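Inicio Productos Incidencias Repuestos Contacto

Incidencia 3182
Producto: comedero automático Sondcombe, tolva de 800 g, montaje exterior en jaula
Distribuidor: Gullell
Cliente: Ilham Ouali
Técnico asignado: Tarek El Fassi
Apertura: 3/10/22
Prioridad: media
Estado: cerrada con observaciones

Descripción facilitada por la clienta

El comedero está montado en el lateral derecho de una jaula de vuelo Mladenović con canarios y un par de diamantes mandarines. Funcionó sin fallos desde la compra, en July según la factura en inglés del distribuidor (julio), hasta que empezó a saltarse la primera ración de la mañana. La pantalla muestra el código 41 y el indicador ámbar queda fijo. Si pulso el botón de reinicio, el aparato suelta la ración y sigue bien el resto del día. A la mañana siguiente vuelve a fallar. He cambiado las pilas dos veces. La mezcla de semillas es la de siempre, alpiste con algo de negrillo y avena pelada, comprada en Gullell. No he tocado la programación.

Las aves no han llegado a quedarse sin comida porque dejo un comedero de tubo de reserva, pero viajo con frecuencia y necesito que la primera ración caiga sola.

Respuesta inicial (T. El Fassi)

El código 41 indica que el tornillo dosificador ha recibido la orden de giro y el sensor óptico de salida no ha detectado paso de grano dentro del tiempo de espera. Causas registradas, por frecuencia:

- Apelmazamiento en la garganta de la tolva (humedad, exceso de polvo o cascarilla).
- Ventana del sensor de salida sucia.
- Alimentación baja durante el arranque del motor.
- Sensor de luz ambiente con lectura nula en modo «amanecer». En este modo el controlador Zuvico retiene la ración hasta detectar claridad y, si se agota la espera, registra el mismo código 41. Corregido en la documentación, no en el firmware.

Se solicita a la clienta: versión de firmware, modo de programación (hora fija o amanecer), ubicación de la jaula y procedimiento de limpieza que utiliza.

Respuesta de la clienta

Firmware: el que venía de fábrica, no he actualizado nada. Modo: amanecer. La jaula está en el dormitorio, en el lado de la ventana. De noche la tapo con una funda de tela. La limpieza la hago cada dos semanas: vacío la tolva, paso un pincel seco por la garganta y lavo en un barreño la bandeja y la rejilla de fondo. La tolva no la mojo nunca. La funda se lava aparte, sin suavizante. 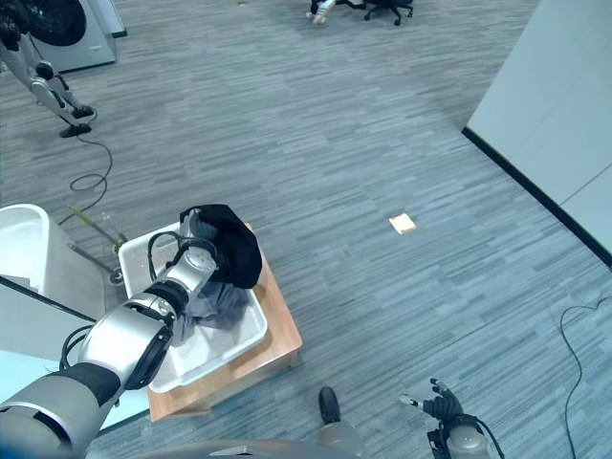 Olvidé decir que la funda es nueva. La anterior se rompió por la abertura de la puerta y la sustituí por otra más grande, de tejido más grueso. Puede que el cambio coincida con el principio de los fallos, no lo apunté.

Prueba 1: alimentación

Se indica medir la tensión en bornes con el motor en marcha. La clienta no dispone de multímetro. Como alternativa, se le pide conectar el adaptador de red suministrado y retirar las pilas durante dos noches.

Resultado: código 41 en ambas mañanas. Se descarta la alimentación. Se recomienda volver a poner las pilas como respaldo; el adaptador y las pilas pueden coexistir.

Prueba 2: garganta y dosificador

Instrucciones enviadas:

1. Vaciar la tolva por completo y tamizar la semilla.
2. Retirar el tornillo dosificador girando un cuarto de vuelta en sentido antihorario y tirando hacia fuera.
3. Revisar la hélice. No debe haber grano partido pegado al eje.
4. Limpiar la ventana del sensor de salida con un bastoncillo seco. No usar alcohol, vela el plástico.
5. Montar, cargar 300 g de semilla tamizada y lanzar tres raciones manuales seguidas.

Resultado: la clienta encuentra cascarilla en la hélice, poca. Las tres raciones manuales caen completas y sin código. A la mañana siguiente, código 41 de nuevo, con la tolva limpia y a menos de media carga. Se descarta el apelmazamiento como causa principal.

Nota interna: la clienta pregunta si puede aumentar la ración de la tarde para compensar. Se le desaconseja. Los mandarines seleccionan la avena y dejan el alpiste, y con más grano en el plato el reparto empeora. Mantener el tubo de reserva mientras dure la incidencia.

Prueba 3: modo hora fija

Se pide cambiar la programación de amanecer a hora fija, sin modificar nada más. Funda puesta como de costumbre.

Resultado: tres mañanas correctas, sin código. El fallo desaparece con el sensor de luz fuera del ciclo. El mecanismo queda descartado. Se centra el diagnóstico en el sensor de luz ambiente y en la funda.

Comentario de la clienta: puede dejarlo en hora fija, pero prefiere el modo amanecer. En invierno las aves están a oscuras a la hora programada y la ración se queda en el plato. Además retira la funda a horas distintas según su turno de trabajo.

Prueba 4: lectura del sensor de luz

El menú de servicio se abre manteniendo pulsados a la vez el botón de ración y el de ajuste. La segunda pantalla muestra la lectura del sensor en una escala interna, sin unidades. Se pide anotarla en tres situaciones: sin funda y con persiana subida; con funda y persiana subida; con funda recogida solo por delante.

Resultado: sin funda, lectura normal. Con funda, cero. Con funda recogida por delante, cero también. El tercer valor es el relevante. La clienta suele descubrir únicamente el frente de la jaula al levantarse y deja los laterales tapados hasta más tarde, para reducir las corrientes. El sensor está en la cara exterior del comedero, es decir, en el lateral. El aparato sigue a oscuras cuando las aves ya tienen luz.

Con la funda antigua, más fina, pasaba claridad suficiente para superar el umbral. Con la nueva no pasa.

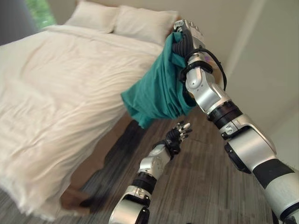
La funda debe apoyarse en el techo de la jaula y bajar separada del comedero, sin quedar remetida entre la carcasa y los barrotes. El fabricante Mladenović vende un bastidor superior que la aleja del lateral, compatible con esta jaula. Sin bastidor, la tela sobrante tiende a formar pliegues y uno de ellos acaba sobre el sensor. El efecto es el del edredón blanco de la foto, que cuelga por el lado de la cama casi hasta el suelo y hace ondas a lo largo del borde inferior: en una cama no estorba, pero en una jaula esa caída tapa el lateral entero y deja doble capa en cada onda. Se aconseja acortar la funda por el lado del comedero hasta dejarla por encima de la carcasa, o abrir una ventana rematada con costura para que no se deshilache. Los hilos sueltos son un riesgo para las patas y los anillos, sobre todo con mandarines.

Consulta adicional de la clienta

¿Sirve un tejido más claro? ¿Y puedo bajar el umbral del sensor?

Respuesta (T. El Fassi)

Tejido: depende del gramaje más que del color. Un algodón fino deja pasar luz aunque sea oscuro. No podemos garantizar la lectura con una tela concreta. Se comprueba en el menú de servicio, por la mañana y con la funda puesta.

Umbral: en el firmware de fábrica es fijo. La actualización disponible lo hace ajustable en tres niveles (bajo, medio, alto) y separa los códigos, de modo que la falta de luz deja de aparecer como 41. Requiere el cable de servicio Zuvico o llevar el comedero a Gullell, donde hacen la actualización en mostrador. No se pierden los horarios guardados. Sí se pierde el tamaño de ración, hay que volver a introducirlo.

Advertencia: con el umbral bajo, una lámpara de mesilla o la luz del pasillo pueden dar por iniciado el amanecer. El aparato solo admite un amanecer por ciclo, así que la ración caería de madrugada y no se repetiría.

Seguimiento

La clienta comunica que ha llevado el comedero a Gullell y que tiene la actualización instalada. Umbral en nivel medio. Ha cosido una abertura en la funda a la altura del comedero. Primera mañana: ración correcta, sin código. Segunda mañana: correcta. Tercera mañana: ración correcta, pero de menor tamaño. Se comprueba que el tamaño de ración había quedado en el valor por defecto tras actualizar. Corregido por la clienta.

Queda pendiente un ruido al arrancar el motor que antes no se oía. Por la grabación enviada parece el tornillo dosificador mal asentado. Se indica desmontarlo y volver a montarlo hasta notar el clic. La clienta confirma que el ruido disminuye, sin desaparecer. No afecta a la dosificación.

Acciones

- Incidencia cerrada con observaciones. Si el ruido aumenta o reaparece el código 41, responder a este mismo número y no abrir otra.
- Repuesto ofrecido: tornillo dosificador, en garantía. La clienta lo deja en espera.
- Documentación: añadir a la hoja de montaje la posición del sensor de luz y la distancia libre respecto a fundas.
- Avisar a Gullell de que repasen el tamaño de ración con el cliente después de cada actualización en mostrador.

Última nota de la clienta: retira el comedero de tubo. Los mandarines siguen dejando el alpiste.

Contacto: servicio técnico Zuvico | © Zuvico. Todos los derechos reservados | Volver arriba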